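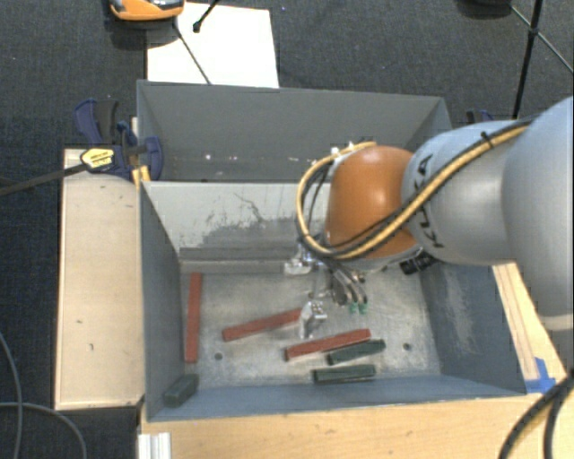

Progress report to the Farnier Fund
Reusable bin trial, Zeltholm
Prepared by Veronica Sârbu, 11th February

Summary

The grant asked whether small bar-shaped blocks could be kept and handed over in open metal bins in place of single-use cartons, with less damage and less waste. We can answer the waste part. The damage part is unsettled, and I would be cautious about anyone who tells you otherwise on the strength of one winter. Handling time has improved on paper, but I don't believe all of the improvement and I explain why further down.

We're on schedule and inside the budget. I'm asking for no extra money in this report. I am asking for a change to how the final result is measured.

What was in place before

Until October the blocks came over from the Bugti store in cartons with a folded card insert. The cartons were opened, the blocks were lifted out, and the card went into recycling if it was clean and into the trash if it wasn't. The original proposal said most of the card was recycled. I haven't found any record that supports this. The recycling contractor weighs a mixed load from the whole building, so our share of it was never known, and the proposal seems to have relied on what people at the bench remembered. I've left that claim out of this report and I'd suggest it be dropped from the final one too.

The bins

The bins are gray, open at the top, with painted side walls and a bare metal floor. They were bought secondhand through Cimex, along with a stack of others that are still at Bugti and have not been used. Buying used saved money, and it also brought us a problem I raised in the fall and want to raise again.

The bins arrived with wear on them already. The pale panel at the back of the front bin is badly scuffed and scratched low down, where contact is to be expected, and the metal floor is scratched all over. We did not make a record of the surfaces on the first day. It means nobody can now separate old wear from new. The proposal lists "condition of bins after one season" as a result to be reported. As things stand we could report any condition we liked and no one could check it. I would like this item removed, or restarted from a dated record. My preference is to restart it, using bins from the unused stack at Bugti, with every inside face recorded before the first block goes in.

Irfan Satti disagrees with me here. He looked after receiving during the first weeks and is confident that the panel looked much the same then as it does today. He may be right. His recollection is the only evidence we have, and he has said himself that he wasn't looking at the panels at the time.

The ledge

There is a gray ledge along the foot of the back panel. The Cimex sheet didn't show it, and the layout in the proposal assumed a flat floor running all the way to the back wall. Our usable floor is therefore smaller than planned. The proposal's figure for blocks per bin was based on the outside footprint of the bin, which was optimistic even without the ledge. We have stopped using that figure. The blocks are put in at one layer only and we haven't tried to stack them. Stacking would raise the capacity and would also bring back the rubbing between faces that the bins were meant to reduce. I can't see the sense in it, although it was suggested again at the last review.

Handling log

Between October and the end of January we logged 3532 block transfers. A transfer is one block put into a bin or taken out of one. This is a good amount of data and I'm pleased with how steadily the log was kept.

The average time per transfer fell by 15 percent over the same months. I know this is the number everyone will want to quote. Please read it with the following in mind.

The first two weeks of the log include time spent looking for things. The bench had just been rearranged, the log sheets were new, and entries from those days are slow for reasons that have nothing to do with cartons or bins. If those weeks are left out, most of the drop goes away.

There was no carton comparison run at the same time. We compare bins in January with bins in October. A fall in time shows that the work with bins got quicker. It says very little about whether bins are quicker than cartons, and that was the question we were funded to answer.

Opening and flattening cartons was never timed, as far as I can find out. It must take something, and that something would count in favor of the bins. I'm not trying to talk the project down by leaving it out. I just don't have it.

Damage to the blocks

The old damage rate was taken from complaints, and the new one is taken from inspection. Inspection finds more. On the raw numbers the bins look worse than the cartons, and I don't believe that result any more than I believe the 15 percent. Marks that would never have drawn a complaint are now being written down because there is a column for them.

The bare metal floor does bother me. A block set down squarely is fine. A block let go at a tilt meets hard metal with an edge or a corner, and a softer floor would forgive that. Irfan proposed a thin liner and I was against it at first, because a liner wears, has to be bought again, and eats into the saving. I've changed my mind to the extent that I think it should be tried in one bin and compared with an unlined one. It would be cheap to do and we would learn more from it than from another three months of the same.

Floor and surroundings

The bins stand among pieces of pale wood, with dark carpet on the floor around them. The wood was meant as a temporary arrangement. It has lasted longer than temporary arrangements should, and I have two complaints. The first is that the position of the bins depends on it. If a piece shifts, the bins may shift, and I doubt that a log entry would mention it. The second is splinters and dust. I can't show that wood dust reaches the blocks, but I would prefer a setup in which I didn't have to wonder.

The carpet stays for now. It was there when we moved in. It is dark enough to hide a good deal of dirt, so I have asked that it be vacuumed on a fixed schedule and not when it looks as though it needs it.

Waste

This is the part I have least to argue with. No cartons or inserts have been bought for this line since October, and none have been thrown away. The leftover stock of flat cartons went back to the Bugti store. The saving on card so far is over $2000 at the old purchase price. Against it you should set the price of the bins, the van space they take up going back empty, and the staff time spent wiping them out. The van space is the awkward one. Flat cartons came in a bundle and left as trash. Bins take up as much room empty as they do full, and the driver has mentioned it more than once.

I have asked Bugti for the trip sheets. When they arrive I will work out the net figure, and I'd ask that the gross saving not be used in any announcement before then.

Spending

The purchase of bins is complete and paid. The line for bench changes is partly spent. The line for measurement has barely been touched, and looking at the sections above you may feel, as I do, that this is where the trouble comes from. I'd like to use it in the next period on a proper side-by-side run.

Plan for the next period

Run cartons and bins together at the same bench with the same people for long enough to fill a comparable log.

Inspect both sets of blocks in the same way, with the person inspecting not told which is which, if Irfan and I can arrange it.

Bring bins over from the unused stack and record their condition before use.

Line one bin and leave its neighbor bare.

Replace the loose wood with a fixed base.

Decision requested

Please confirm whether the fund will accept the side-by-side run in place of the "one season" condition report. If the answer is no, we can still deliver the condition report in the form promised, but I would want a note attached saying what it can't show. The carton order has a long lead time, so a reply before the next quarterly call would help.

Contact: Veronica Sârbu, Zeltholm project office | © Zeltholm | Back to top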